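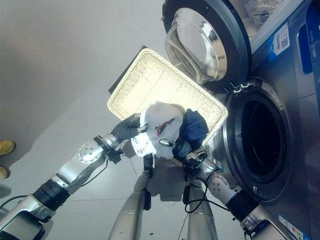
Basket to drum, whites and navy together, which I know some of you will have opinions on.

Bellamy Woven Laundry Basket, cream: long-term review

Rating: 8 out of 10

I have put off writing this one because it felt silly to get excited over a laundry basket, but I've had the Bellamy since September and I like it more every week, so let's go.

Some background on what it replaced. For years I used one of those collapsible plastic tubs, the kind with the rubbery folding sides. It folded beautifully. It also folded when I didn't want it to, usually on the stairs with a full load of towels inside. The second time that happened I ordered the Bellamy from Momeck, the homeware place out on the Bornimside road, and picked it up on my way home. They had it in cream and a darker brown. I went cream and I'm so glad, it brightens up a corner of the house that is otherwise all appliances.

Shape and size

It's a rectangle, and I can't say enough good things about that. Round baskets look lovely in catalogs but they waste space against a wall, and when you carry one on your hip it rolls around. The long side of this one sits flat against me and I have an arm free for the door. It holds one proper family load with a bit of room on top, or a load and a half if you stomp on it (I do).

The raised rim goes all the way around, so there's something to grab wherever your hands happen to land. I lift it by the short ends when it's full and by one long side when it's nearly empty. The rim also stops small things from sliding off the top on the way down the hall. I used to leave a trail of socks behind me like a fairy tale. Much less of that now!

Loading the washer

This is where it really won me over. We have a front loader, the stainless kind with the big round glass door, and with any front loader you end up either crouching and feeding things in one by one or dumping everything on the floor first. With the Bellamy I tip it up on an angle with the long side toward the drum and just pull the clothes over the edge. T-shirts and light stuff practically go by themselves. Jeans and anything heavy need a hand, and a wet bath mat needs two and some bad language.

The weave is smooth on the inside too, which matters more than I expected. I had a rattan hamper once that chewed up every knit I owned. I've been running my fingers around the inside of this one looking for rough ends and so far I've found one tiny one, near a corner, which I snipped off with nail scissors. No pulled threads on anything since.

One small tip if you have things with zippers or metal clips: turn them inside out before they go in the basket. A bra hook or a clip can still grab the weave when you're pulling in a hurry. You won't hurt the basket much but you'll stand there untangling it and feeling foolish.

Unloading

I was a bit nervous about putting damp laundry in it. What I do is carry the wet load straight to the line or the rack and then tip the basket upside down for the afternoon so air gets through. No smell, no spots. I wouldn't leave wet towels sitting in it overnight, but I wouldn't do that with any basket.

Cleaning

Cream shows dirt, there's no getting around it. Mine picked up a gray smudge along the bottom edge within a few weeks from being pushed across the utility floor. A damp cloth and a drop of dish soap took care of it. Lint gets into the weave and that is more annoying, but the brush attachment on the vacuum handles it in a minute or two. I do it whenever I clean the filter on the washer, so not often enough.

How it compares

Before buying I also looked at the Banov hamper, which is taller and has a lid. It's a nice thing if you want to hide your laundry, and I nearly bought it. But it's tall enough that you have to fish around in the bottom for the last few bits, and you can't really tip it into a washer unless you have longer arms than me. If your laundry waits in the bedroom, get the Banov. If you're mostly moving clothes from one place to another, get this.

Price

I paid 50 dollars, and I've seen it for 30 in a sale since (of course I have). At 30 I'd tell you to buy it without thinking. At full price you should probably think for a moment, and then still buy it if you do laundry as often as we do, which is almost 7 loads a week in our house once sports season starts.

Things I'd change

A liner would be great. Even a simple cotton one with a drawstring, so you could lift the delicates out in one go. I may sew one. It also doesn't nest or fold, so it takes up its full footprint whether there's anything in it or not. Ours lives next to the machine and I've stopped noticing, but in a small apartment you'd want to measure first. And I'd love proper cut-out handles on the short ends for the really heavy days.

Would I buy it again? Yes, and I'm already eyeing the brown one for towels.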